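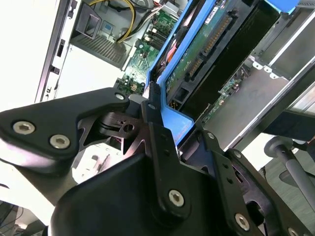
Blue drive caddy in an open desktop computer case.

Home News Meetings Minutes Newsletter Contact

GRODDALE ROAD is now spelled GRORODDALE ROAD on all notices. Please correct your copies.

Groroddale Residents' Association
Minutes of the June meeting, Durkton Hall, 7 p.m.

Present: Deisy Usuga (chair), Osamu Onishi, Liya Tilahun, Kohei Nagano (minutes), and members as signed in.
Apologies: Sunil Amarasinghe.

1. Minutes of the last meeting
Accepted with one change. Under item 4, "bus stop" should read "bus shelter." Proposed by Liya, seconded by Osamu.

2. Matters arising
The drain at the bottom of Zuccaro Lane has been cleared by the town. Osamu walked down after the last heavy rain and the water was going away as it should. Item closed.

The missing street sign at the top of the lane has still not been replaced. Deisy has written again and will phone if there is no answer before the next meeting.

3. Parking on the lane
Long discussion. Members living at the lower end said delivery vans are still blocking the turn in the mornings, mostly between 8 and 9. Liya had looked into painted lines and was told the town will want a petition first. A member asked whether visitor permits would come with this. Liya did not think so but will ask. It was agreed to draft a petition and bring it to the next meeting — no signatures to be collected until the wording is settled.
Action: Liya.

4. Bus shelter
The bench has been repaired. The timetable in the case is out of date and still shows the old number 19 route. Osamu will ask the bus company for a new one.
Action: Osamu.

5. Hall bookings
Sunil sent a written report. The hall is booked most evenings through the summer. The side door sticks and should be pulled hard when locking up. Groups are reminded to stack the chairs against the back wall and leave the fire exit clear. Deisy asked that the kitchen key go back on its hook and not home in someone's pocket. 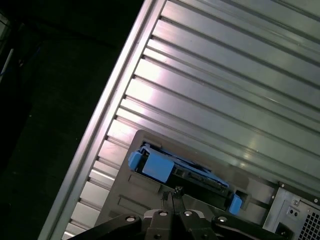 Page 2

6. Summer picnic
Kohei has reserved the lower field. Last year we had 78 people and ran short of plates. Food will be bring-and-share again, with drinks bought by the association. Arkari Bakery has offered rolls at cost and we accepted with thanks. Two members offered folding tables. A tent was discussed and the price thought too high, so if it rains we move into the hall.
Action: Kohei to put up posters.

7. Dues
Dues stay at $5 per household. A proposal to raise them was put to a vote and did not pass.

8. Any other business
A member on the upper lane asked that dogs be kept off the new grass until it has taken. Agreed, and a line will go in the newsletter.

The hedge by the mailboxes is over the sidewalk again. Deisy will speak to the owner.

Meeting closed at 8:40 p.m. Next meeting in the same room, date to be posted on the hall door.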